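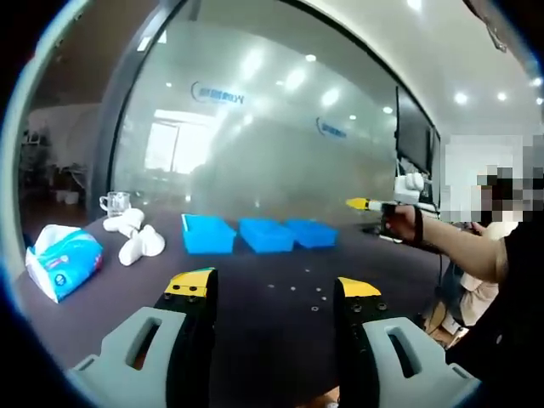
Why does a policy that looks fine in replay stall for half a second on the real arm? In our case the clock on the gripper and the clock on the wrist stream disagreed, and the planner was waiting for a pose that matched an image it already had.

Writing this up as a thread because Finn Frerichs asked me for it three times and I kept sending him fragments.

Setup first. Haron is our recorder. It takes fisheye video, gripper width and pose from each hand and writes them into one log. Rathjen is the controller that consumes the trained policy. They were written a year apart by different people at Rustberg and they have different ideas of what a timestamp means.

Haron stamps a frame when the driver hands it over. Rathjen assumes the stamp is the middle of the exposure. The gap between those two depends on USB load, so it changes when you plug in the second gripper.

With one gripper the gap was small enough that the policy learned around it. With 2 it drifted. You'd see the fingers start closing a little before they got to the tray wall, on one side only.

I spent most of a week blaming the pose tracker. Relevant to anyone with a similar room: frosted glass and a plain dark tabletop give visual tracking very little to hold on to up close. It did lose features now and then. It was still not the cause of the stall.

What found it was a dumb test. Open and close the fingers on a fixed beat, log the encoder width, measure the gap between the finger pads in the video, cross-correlate the two. The peak should sit at zero. Ours sat at 6 frames in the worst session.

The yellow on the fingers makes this easy, by the way. A color threshold and a width measurement is all the vision you need. No markers, no calibration board. Undistort first though, the lens bends everything near the rim and the width comes out wrong when the fingers are fully open.

Fix part one: Haron now writes both stamps, driver arrival and estimated exposure, and names them so you can't mix them up. The old field is still readable but the loader prints a warning.

Fix part two: the loader refuses a two-handed episode if the left and right offsets differ by more than 12 ms. It used to resample silently. Silent resampling is how we ended up training on bad data in the first place.

Fix part three is in Rathjen. If the newest pose is older than the newest image, it extrapolates one step and carries on. Before, it blocked. That was the half second — a timeout somebody set as a placeholder.

Extrapolating sounds risky but it's one control step and velocity is capped. If two steps in a row have no pose, the arm holds position and logs it. I'd take a clean hold over a late move.

Someone will ask about hardware sync. Yes, a trigger line would be better. We don't have one on the handheld units and a second cable on the wrist gets in the way of the person holding it.

Re-exporting the old sessions was slow and dull. For anything with enough finger motion you can recover the offset from the width signal after the fact. For episodes where the gripper barely opens, you can't, and we moved those out of the training set.

The script is in the Prirkthorpe repo under tools, file name is offset_check. It takes a log and prints one number per hand. Run it before you train on anything with two hands in it.

Open item: the offset also creeps inside a long session, maybe from the camera warming up. I've got a plot and no explanation. If you've logged exposure time against sensor temperature on a small USB camera, please reply with what you saw.

Finn wants the check to run at record time so the operator gets a beep. That's next on my list, after the loader tests pass again.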